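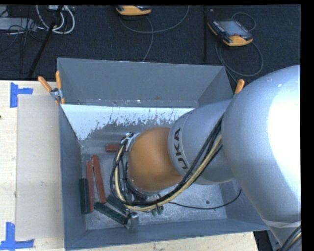 Routing the cable bundle is the part of a gripper install that people rush, and it is the part that fails first. The steps below are the ones we use in the Falunari shared workshop for a used arm that picks blocks out of a metal bin. Most of them apply to any arm that has to reach down between walls. Our bundle crosses the smaller silver segment, passes under the orange wrist and comes back up around the left side to the metal bracket, with one dark tie holding it together below the joint. The bin is clamped at the rim at its far corners by the orange-handled clamps, and all of the routing was done with it in that position.

What you need

Cable ties in two widths
Hook-and-loop strips for the trial fit
Flush cutters
Spare tubing and push-in fittings to match your gripper
Masking tape and a marker

Step 1. Clamp the bin
Set the bin where it will stay and clamp the rim. If the bin moves later, the lowest reach of the arm changes and you will have to check the slack again. Ours is a Sostorham parts bin, 832 mm on the long side. Mark the table with tape so you can put everything back after cleaning.

Step 2. Find the worst poses
Release the air and switch the controller to its slow manual mode. Keep the pendant in your hand and everyone else outside the reach of the arm. Jog to each corner of the bin floor, then turn the wrist to both ends of the range your program will use. Write down the pose that needs the most cable and the pose that leaves the most hanging. For us these were the near left corner and the home position.

Step 3. Trial fit with hook-and-loop
Stop the arm and lock it out before you put your hands near it. Lay the cables and tubing along the arm and hold them with loose strips. Leave a full loop at the wrist. We started with 173 mm of slack there and it pulled tight on the first turn. We ended up with 200 mm.

Step 4. Check the loop against the walls
Jog through the worst poses again, slowly. Watch the outside of the loop, since it will be wider than the wrist. Ours touched the wall until Theophilus Laryea moved the top tie point up to the bracket. Any thin cable that leaves the bundle needs its own check - a sagging one can catch on the end of a block.

Step 5. Tie it for good
Replace the strips with ties one at a time, starting at the gripper end. Snug is enough. You should be able to twist each cable a little inside the tie. Trim the tails flush so they don't scratch hands or snag.

Step 6. Run it slow
Put a few blocks in the bin at awkward angles and run the pick program at low speed. We ran 69 picks before raising the speed, then stopped and felt along the tubing for flat spots. Replace any piece that has kinked, even if it still passes air.

Check the ties again after the first week of use.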